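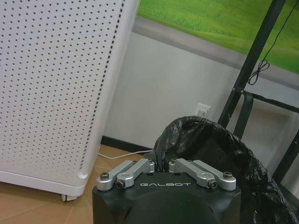 Figure 3-1. Perforated cabinet and caster, with a lined trash bin to the right.

3. Placing the Tovholm in a Shared Room

Section 2 got the Tovholm air purifier out of its carton. If the carton is still in the hallway, go back and finish Section 2. This section covers where the unit goes, how to get it there, and how to keep it on civil terms with the trash bin, which in most rooms has already taken the good spot.

3.1 Before you move anything

Read the whole section first. People who read one step at a time tend to have the cabinet halfway through a doorway when they get to the step about doorways.

You will need:

A tape measure
A vacuum with a brush attachment
A dry cloth
A second person, who should be told in advance that they are the second person
Fresh liners for the bin

CAUTION: The unit weighs 80 pounds with the filter in. It rolls, but it does not climb. Thresholds, rug edges and cable covers all require lifting by two people. One person with a running start does not meet this requirement.

CAUTION: Unplug the power cord and hang it on the rear hook before rolling. A cord dragged on the floor will find a caster.

3.2 Choosing the spot

The cabinet takes in air through the small holes in its panels. Anything pushed against the holes is, as far as the unit is concerned, a lid. This includes walls, curtains, coats, and the poster that somebody will want to tape to it by the end of the first week.

1. Pick a stretch of floor that is level and bare. Low carpet will do. Shag will not.

2. Measure one foot of clearance on every perforated side. The back may go closer to the wall, down to the width of your hand.

3. Check that the outlet can be reached without an extension cord. If the only free outlet is across the room, the unit belongs across the room.

4. Look up. A shelf over the top of the cabinet sends the clean air back down to where it started.

5. Open every door and drawer within reach of the spot, all the way. A file drawer left out of this test will be opened later, with force.

6. Mark the corners with masking tape. Leave the tape down for a day before you move the unit in. If people walk through the marked area all day, it is a path, and they will go on using it whether there is a cabinet there or not.

NOTE: Corners are popular because nothing else wants to be there. The air feels the same way about them. Use a corner only if you can angle the cabinet outward and keep the clearance in step 2.

3.3 Rolling it into place

1. Vacuum the route. Pay attention to staples, paper clips and hair ties. Casters collect these the way pockets collect receipts.

2. Release the caster locks. If a lock is stiff, press it with the side of your shoe. Do not kick it.

3. Stand behind the cabinet with both hands flat on the upper half and push slowly. The second person walks in front and to one side, and opens doors.

4. Do not put your fingers in the holes for grip. They are not handles, and the panel can bend.

5. Keep the unit upright. If it must tip over a threshold, tip it backward only, with the second person holding the base.

6. When the cabinet is over the tape marks, turn it so the control panel faces the room. You would be surprised how many units spend their first winter facing a wall and being described as broken.

7. Set the locks. Give the cabinet a firm nudge at waist height. If it rolls, set them again.

8. Peel up the tape. All of it, including the piece under the base that you were going to leave.

CAUTION: Never move the unit by its cord, by its lid, or by a colleague sitting on top of it and pushing off the desks.

3.4 The bin

Every room this unit goes into has a trash bin, and the bin will drift toward the cabinet. There seems to be a popular belief that an air purifier next to the trash cleans the trash. It will certainly try. What you get for its trouble is a filter that smells of lunch and passes the smell along to everybody at an even rate.

A bin can share the same end of the room if it follows these rules.

1. Keep the bin a foot or more from any perforated panel. Farther is better, and a bin with food in it should be farther still.

2. Line the bin with a bag that fits. The top of the bag folds down over the rim on the outside. If it hangs lower than halfway to the floor, you are using the wrong size.

3. Tuck the overhang so that no loose plastic faces the cabinet. At the highest fan setting, intake air can pull a light liner flat against the holes. The unit will then get loud, and someone will call us.

4. Tie and remove full bags by lifting straight up, away from the cabinet. Do not swing a bag past the panels. The holes are small, evenly spaced and very many, and cleaning coffee grounds out of them is a task you will remember.

5. Put in the new liner right away. A bin without a liner is still used as a bin.

NOTE: Spare liners can be stored flat at the bottom of the bin, under the one in use. They cannot be stored on top of the cabinet, however nicely a box of 200 seems to fit there.

NOTE: If the bin has a foot pedal, turn it so that the lid does not strike the cabinet when it opens. Heike Janssen in our service department keeps a folder of dented panels, sorted by brand of pedal bin.

3.5 Floor cleaning

The cabinet sits just clear of the floor on its casters. Dust knows about this gap and is fond of it.

1. Once a week, switch the unit off and run the brush attachment along the bottom edge on every side you can reach.

2. Once a month, unplug it, release the locks, roll it out and clean the floor underneath. Have a bag ready for what you find.

3. Turn each caster by hand and pull off any thread or hair. Scissors help. Lift the thread away from the wheel before cutting.

4. Wipe the lower band of the cabinet with the dry cloth. For scuffs from shoes and bins, dampen a corner of the cloth with plain water.

5. Mop around the unit with a mop that has been wrung out. Let the floor dry before rolling the unit back.

6. Return it to its spot, set the locks, plug it in.

CAUTION: No spray cleaner of any kind on the perforated panels. What goes in through the holes does not come back out of them.

The panels themselves want the brush and nothing else. Work top to bottom along the rows. Toothpicks have been suggested to us for single blocked holes, and we have removed enough toothpick tips to ask you not to.

3.6 First run

1. Switch on at the lowest fan setting and let the unit run for an hour.

2. Step up one setting at a time. Listen at each one. A steady rush of air is normal. A rattle usually means that something light is touching a panel, and it is usually the bag in the bin.

3. Hold a sheet of tissue near the outlet at the top. It should lift. Hold on to the tissue.

4. A faint smell of new filter is normal for the first two days. A smell that gets worse after lunch should be taken up with Section 3.4.

5. Write the start date on the card inside the filter door. The card from our own test room reads March 23, 2018, in Jörg Voß's handwriting, followed by the word "finally."

3.7 If something seems wrong

The unit rolls by itself.
Check the locks, then the floor. Old buildings slope. Put a marble down where the cabinet stands, and if the marble leaves, choose another spot.

The unit is loud on every setting.
Check the clearance around the panels. Look behind it as well, where coats go.

The unit smells.
Move the bin. Wait a day. If the smell has gone with the bin, you have your answer. If it has stayed with the unit, replace the filter (see page 98).

The unit has been moved and no one moved it.
This is common. Set the locks, put it back, and tape a small arrow to the floor. Kerstin Hagedorn, who edits this manual, has tried larger arrows and reports no improvement.

A panel is dented.
A shallow dent does not affect the air flow. A dent that has split the panel between holes does. Switch off and order a replacement, giving the side and the height of the damage from the floor. "Bin height" is accepted on the form.

The liner keeps getting pulled against the panel.
See 3.4, step 3. Then see 3.4, step 1, which was there the whole time.

For anything not listed, contact service at extension 778 and have the number from the filter door card with you. Please try the marble first.

Section 4, Changing the Filter, begins on the next page. Leave the unit unplugged if you are going straight on to it.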